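Friday, October 16, 2020

Day two with the Foltirer kit at Murholm. Left home at ten past six, coffee from the servo, in by seven. Roadworks again on the bridge. Lorenz Reisinger already had the chargers going and the checklist taped to the inside of the case lid, so we started early.

Writing this up tonight while it's fresh. The proper report for Litside goes in after the weekend and I know I'll have forgotten the small stuff by then.

What they're offering

The kit is a pair of hand-held grippers, a head unit, cables, the marker cubes and a licence for the recording software. You hold one gripper in each hand and do a household job with them. The software lines up the views and works out where each gripper was. The sales sheet calls it a complete two-handed demonstration set. We have it on trial and have to say by the end of the month whether we keep it. If we do, the support plan runs to February and then renews, and I want someone to read that clause properly before we sign anything.

The other quote on my desk is from Mirzaei. Theirs is a service: they send people out, record the tasks you ask for and hand over the files. Dearer per hour, and no gear to look after. I've been leaning to the kit, and after today I'm still leaning that way but less hard.

Morning

Start-up took longer than yesterday. The left gripper paired first go. The right one didn't show in the software until we swapped its cable for the spare, and I've put a strip of tape on the bad cable so it doesn't go back in the case with the good ones. After that, calibration. You hold each cube up, turn it slowly, and wait for the tick on the screen. The manual says to keep the room lights as they'll be for the recording and not to change them afterwards. We did change them yesterday and lost the first set, so today everything was switched on before we touched the grippers.

The manual is decent up to page 12 or so and then it falls apart. There are two different instructions for resetting the finger opening. Fatemeh Khosravi rang their support line and got a person within a few minutes, who said the second one is right and the first is left over from the older model. Good marks for answering the phone. They should still fix the manual.

We did short practice runs before anything counted. Pick up, put down, pick up, pass across. The fingers close smoothly and you get used to the reach quicker than I expected. What takes time is learning to keep the wrists from rolling. If a cube turns too far away from the head unit the track gets jumpy and the software flags the run in orange.

Weight is my main complaint. In the hand for a minute or two they're fine. By the end of a set my forearms were sore and I was resting my elbows on my ribs between runs. Lorenz is taller and stronger than me and said the same thing, so it's not only me. I asked Foltirer about a lighter housing and was told it's being looked at.

The vanity table task

This was the set I cared about, because it's closest to what Litside will want. The job is to tidy the top of a dressing table: small things, light things, a mirror right behind them and carved edges all over the place to bump into. We planned 60 runs and got them done by mid-afternoon with a proper lunch break. The software accepted all but 4 of them without a complaint. I'm happy with that.

Thin objects are the hard part. A bottle is easy, you square up and close. A slender stick lying flat is a different matter, and I found I had to bring the fingers in low and almost touching the tabletop, then close slowly. Rushing it just pushes the thing along. Fatemeh had the knack before either of us. She tilts the gripper slightly forward and comes at it from the end.

The mirror worried me beforehand. I thought the reflections would confuse the tracking. I watched for it all afternoon and couldn't pin a single flagged run on it, though I'd want a longer trial before putting that in writing. I'll ask Foltirer whether they've tested it.

Saved two views from the vanity set to put beside the notes, the first from a gripper and the second from the head.

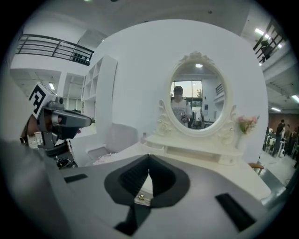
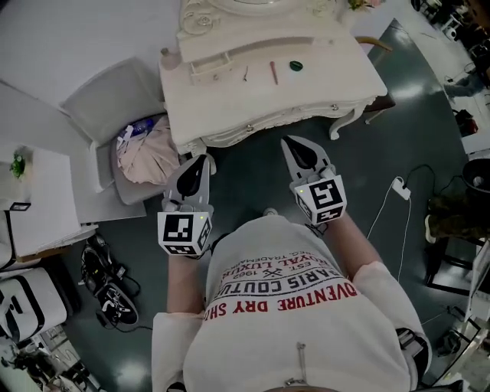
Files and storage

Total for the two days is 442 clips, counting practice and everything flagged. After I'd gone through and thrown out the practice ones and the ones where we stopped partway, we're left with 364. Copying the lot to the office drive took around an hour, and I did it twice because the first copy stalled near the end with no message. The second went through. The export tool names everything by time of day only, so I've been keeping a handwritten list of which task was which. That needs to be an option in the software. I've sent it in as a request.

Playback is good, I'll give them that. You can scrub the views together and they stay in step. The colours differ a bit between views, which I don't think matters for us, but I've noted it.

Packing up

Packing takes about as long as setting up if you do it by the book. Foam slots for each gripper, cubes left on, cables coiled and tied separately. The coil ties supplied are too short. I used two hair elastics from my bag and wrote "longer ties" on the list.

The floor cables are the other thing. We had a power strip down and leads running off it, and I stepped over them all day thinking somebody would go over eventually. If we keep the kit I want cable covers ordered at the same time, and that cost should go in the comparison with Mirzaei. So should a second set of batteries.

Where I've landed for now

Keep the kit, on condition of a corrected manual and a replacement cable before we pay. Ask for the weight question in writing. Book Mirzaei for one day anyway on the same table task — it's the only way to compare the two fairly, and Lorenz agrees. Fatemeh would go the other way and take the service for everything, mostly on account of the sore arms, and she's putting her reasons in an email so I can include them in the report as she wrote them.

Home by half past six. Reheated the soup. Arms still aching, and I've still got to ring Foltirer back about that cable before they close for the week in their time zone. Left a message at 7:40.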